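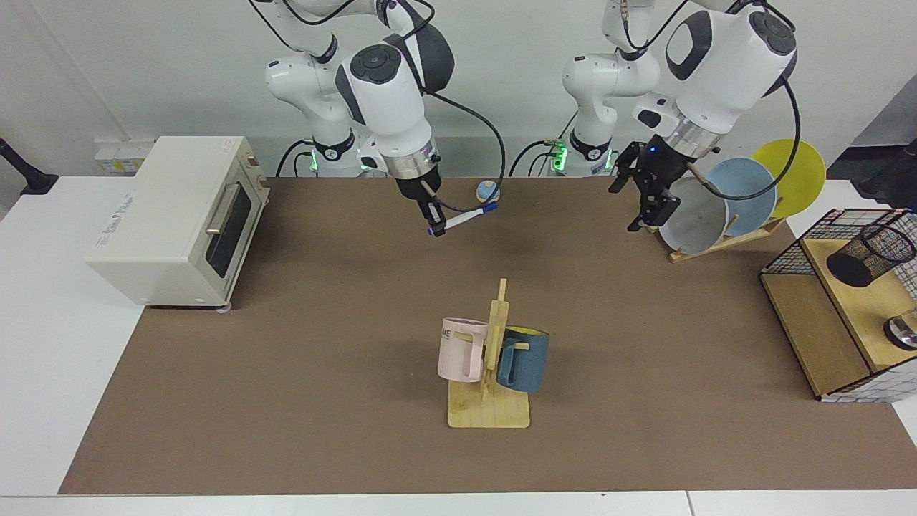

Home Explore Notifications Sign in

Efa Bowen
November

Mug trees, a short thread. The main variable is base width, and product listings rarely give it. They give height, which matters much less.
4 replies 2 shares

A tree with a flat rectangular base is steadier along its long side. Put the heaviest mugs over that axis. On a round base the direction makes no difference.
1 reply

Load in opposing pairs. One mug left of the post, one right, same height, then move to the next pair of pegs. Unload the same way. Most tip-overs I get messages about are three mugs on one side.
8 likes

Peg length: the handle should seat fully with the mug wall clear of the post. Short pegs suit narrow handles. My Parri mugs have thick handles and slide off anything stubby.
2 replies

Surface: a mat under the tree stops it creeping when you pull a mug off. I have used a Braltico mat for 16 months. It wipes clean and stays flat at the corners.
3 likes

Drying: use the dish rack first. Mugs go on the tree dry. Water runs down the handle to the peg, and bare wood pegs darken at the joint. I leave mine in the rack for 30 minutes, then towel the rims.
2 shares

Ekaette Okafor asked about oiling. Food-safe mineral oil, thin coat, wipe off the excess, leave overnight. Twice a year is enough for a post and pegs.
1 reply

Next thread: rack spacing for bowls, Pretik versus Bristus.
30 likes Show more replies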